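Cell rules at Durorness: frequent questions

Who may start the arms?
Only people who passed the Metcombe checklist. It has 20 points and stays valid for three months.

How must the cables be guided?
In a free loop, never tight – the elbow must turn without pulling. Both arms have purple cable, so please look at both.

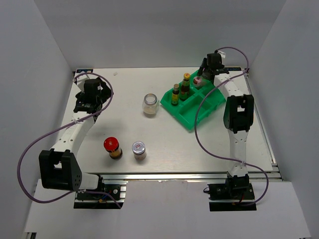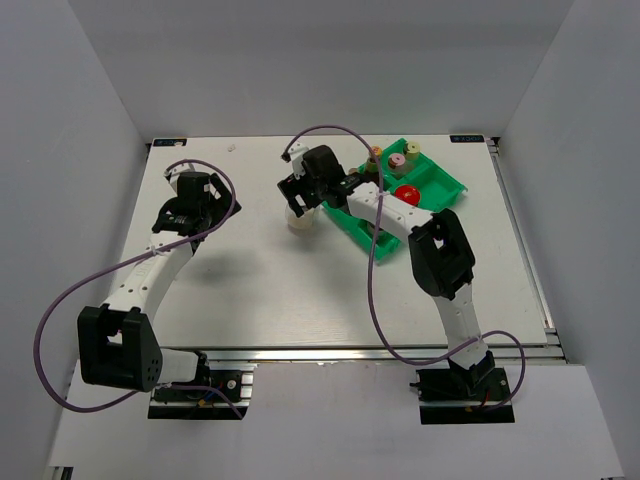

Cosgrove asked if one tie on the forearm is enough. For the Ater cell they always use two, and they would like to see this written in the rule.

Is it now written?
Not yet. Until then, use two ties also.

May I reach in while an arm holds a part?
No. Stop both arms first, then wait two seconds.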